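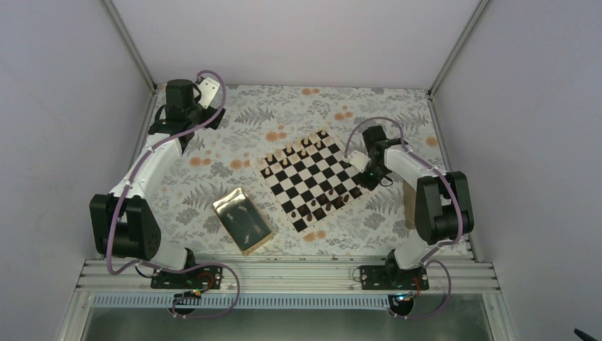
The chess cell at Prerkari, second budget round.

The Line Item

Ans Van Loon had 38 lines in her spreadsheet and was prepared to die for 37 of them. Line 22 said "tablecloth."

"Read me that one again," said Jozef Maes, who ran finance for Prerkari and had been brought down to the lab in the hope that seeing the arms would soften him. He had a pencil. He had already used it on line 9.

"Surface covering, botanical," said Ans.

"It says tablecloth here."

"That's the short name."

They stood at the cell and looked at the ferns. It was a nice pattern, gray with orange flowers, the kind of thing an aunt might put out for Easter. A chessboard lay on it at a slant, the pieces drawn up on both sides, with an arm reaching in from each lower corner like two relatives after the same roll.

"You're asking for a third arm," Jozef said.

"Line 3."

"They play chess. How many sides are there in chess?"

Ans had been warned about this question. Zulkifli Tuhumury, who wrote the grasping code and was hiding from the meeting behind a monitor, had offered her a long answer about spares and a short one about ambition. She went with spares.

"If one breaks, we wait for Brulent to ship a new wrist. In August they took nearly the whole month. We paid four people to stand here and watch a machine not move."

"I've watched it when it works," said Jozef. "I wasn't sure which one I was watching."

From behind the monitor came a small wounded noise.

Jozef turned a page. He was not a cruel man. He had once approved a coffee machine without being asked. But he believed that every department kept one silly thing in its budget for him to find, so that he would go away pleased and leave the serious things alone, and it annoyed him that this was true and that it usually worked.

"Three hundred for chess pieces," he said.

"They get dropped."

"My grandson has a set. It cost less than lunch."

"Does he drop them from the same height every time, all night?"

Jozef thought about his grandson with some care and let the line stand.

The trouble was the Wuyts quote. Everyone in the room knew it and had been walking around it like a hole in the floor. Wuyts would sell them the third arm, the mount, the cables and two days of a man named Toon Cuypers, and the two days of Toon Cuypers cost more than the mount. Flultetti had come in lower, but the Flultetti quote was a single page and the word "approximately" appeared on it more often than the word "robot."

"Who is Toon Cuypers?" said Jozef.

"He installs it."

"What does he do on the second day?"

Ans looked over at Zulkifli, who had found something fascinating on his screen.

"He comes back," she said.

Jozef wrote a number beside Toon Cuypers. It was a one. Then he went back to line 22, as she had known he would, and tapped it.

"Two hundred. For cloth."

"It's a set. Ferns, stripes, some fruit. The cameras have to cope with whatever is on a person's table. If all we ever show them is plain gray, they'll only know plain gray."

"And then they see a fern."

"And then they see a fern," Ans agreed, "and they try to pick it up."

He bent closer. The light pieces stood in their two rows along one side, so pale that they half vanished wherever the square under them was white. He seemed to be having a little trouble with them himself. He took off his glasses, wiped them, and put them back.

"What's the tray for?"

"Captures."

"It's empty."

"It's early," said Ans.

That was when Eirlys Pumphrey came in. Eirlys owned a third of Prerkari and had opinions on perhaps a tenth of it, and she crossed the lab with her coat still on, looked past the arms and the hoses and the long aluminum rail that had cost more than her first car, and stopped.

"Oh, I like that," she said. "Where did you get the tablecloth?"

Jozef closed his folder. He opened it again. He put a tick next to line 22, pressing rather hard, and then, as a matter of principle, crossed out line 3.

"Surface covering," said Zulkifli from behind the monitor.

"We can talk about the arm next quarter," Jozef said. "Are there other patterns?"

Ans went to get the fruit.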